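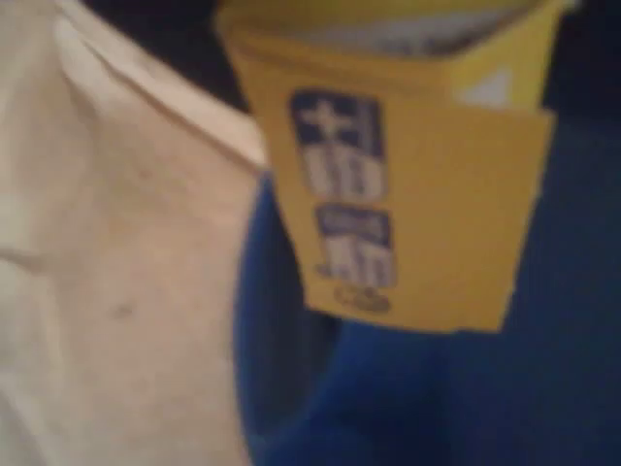
Ainhoa Berrueta
24 de septiembre de 2018

Las diaclasas de la cantera de Tasanar se agrupan en 2 familias. La principal es subvertical y corta la caliza en bloques decimétricos; la otra sigue casi la estratificación. En marzo medí 340 planos con brújula y clinómetro, todos en el frente norte. Con los del barranco de Cleltano suman 486.

No he visto desplazamiento en ninguna, así que no las llamo fallas. Algunas llevan relleno de calcita y otras arcilla rojiza, sobre todo cerca del suelo. Falta representar los polos en la falsilla de Schmidt y repetir el tramo alto, donde la roca está muy alterada.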